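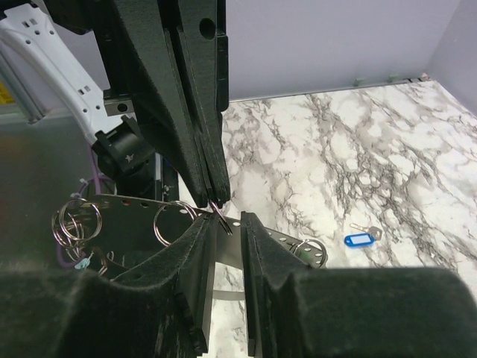
7 May 2026
By Liya Kassa

Bethel did the key rings last. She always did the key rings last.

The shop in Trarwood had been shut since noon and the van was due at four. Padlocks, wrapped. Hinges, wrapped. The ledger, gone into her bag before her brother could ask for it. Just the rings now, the little silver split ones her father bought in bags of 200 and never once finished a bag.

"Leave them," Zhiqiang said from the door. "They're worth what, a penny?"

"Two."

He went back out to the boxes. She heard him drop one – swear – pick it up.

She slid a ring along her thumb. Pried it with a nail, the way her father showed her, the nail bending white. Seven years old, that first time. Crying over it. He'd said the ring wants to stay shut, thats its whole job, you have to ask it twice.

So she asked it twice.

Key to the front door. Key to the back. The small one for the till, which hadn't locked since the flood. Then the brass one with 117 stamped on it. She had forgoten 117. Some room in Ganby, he'd said once, before you, and then a customer came in and he never said the rest.

A horn outside. Early. Of course they were early.

"Bethel!"

"Coming."

She worked 117 back off the ring. It took longer than getting it on. Another horn, Zhiqiang shouting at somebody about the ramp. She put the brass key in her coat and the others on the counter for the new people, and then she went back and took one ring too – an empty one – and ran for the van.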